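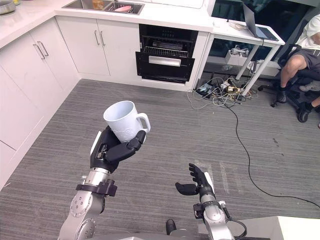 The mug that lives at the end of the worktop

Every shared kitchen has a mug that belongs to no one in particular and gets used by everybody. I've been thinking about those mugs for months now, ever since we moved offices and I packed 63 of them into boxes with my own two hands. (I was asked to count them for the insurance form. The form, in the end, wanted crockery by weight.)

My favourites are the plain white ones. I know, I know -- I own a hand-thrown thing in speckled blue that cost more than my shoes, and I love it dearly, but it sits on the shelf at home while I reach for white. A white mug with a decent curved handle goes with every kitchen I've ever worked in, and most of those kitchens have been white too: white cupboards, white worktop, bar handles, steel sink. Run your thumb along the side of one and sometimes there are little raised marks in the glaze, so faint you need the light behind you to find them.

I took my questions to Huiling Cai, who runs a small pottery supply business called Naden and has fitted out more office kitchens than she cares to remember. She laughed when I asked what makes a good one.

"Pick it up by the body first," she told me. "Everybody checks the handle. But on a cold morning you wrap your whole hand round it, don't you? If it's too fat for that, it'll stay at the back of the cupboard forever."

I went home and tried it with everything I own, and she's quite right! The mugs I never use are all too wide to hug. Two went to the charity shop that afternoon.

Huiling's other great subject is the dish rack. She likes one that sits down inside the sink, so the drips go straight where they should and the worktop stays clear. I'd always been a draining-board person, with a tea towel spread out underneath going slowly grey, and I've now come over to her side completely. You do lose the sink for washing up, mind, so it suits a kitchen where people rinse one thing at a time. And a bit of colour in the rack cheers the place up no end. A pink dish against all that steel and white does more for me than any print on the wall.

Carpet is where we fell out. Trí Phí, who manages the building for Endlow, swears by a grey stripe right up to the kitchen units. It's quiet underfoot, he says, and it hides a multitude of crumbs. Huiling wants hard flooring and won't hear another word. I'm with Trí, a little guiltily, as somebody who has tipped a full coffee over a grey stripe and got most of it out with soda water and a lot of dabbing.

What I would say to anyone doing up a kitchenette is keep the cupboards deep and the handles long. Long bar handles can be hooked open with a little finger when you've got a mug in the other hand, and a tall cupboard will swallow the ironing board, the spare kettle and the box of Christmas lights.

Our own new kitchen opened in September. The 63 mugs came out of their boxes with one chip between them, and by four o'clock the plain white ones had all gone from the shelf. The speckled blue is still at home.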